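Gripper width estimate drifts on folded cloth
Trurkier software board – Perception and control

sledesma
Since the March release, our width estimator has reported closed fingers on 14 of 77 folded-cloth episodes in which the fingers were open. I propose that the planner reject any such episode.

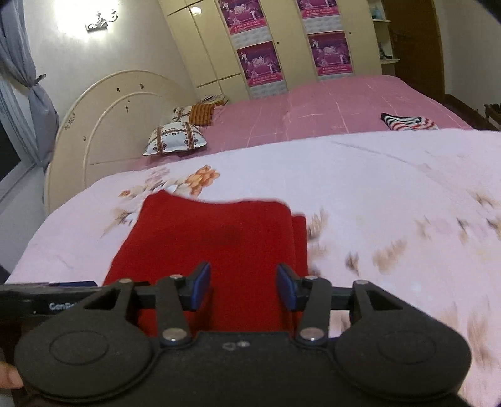
The fault appears only in the bedroom set. The kitchen set, 593 episodes, is unaffected.
Santino Ledesma, Morkton

hsiao_tooling
I cannot support rejection. The fingertip pads are dark blue and the backing is dark, so the mask merges them. Please raise the threshold to 8 and run the set again.

paltoseo_qa
A threshold change would affect every user of the release – we would prefer a separate profile.

sledesma
Noted. I shall run both and post the logs.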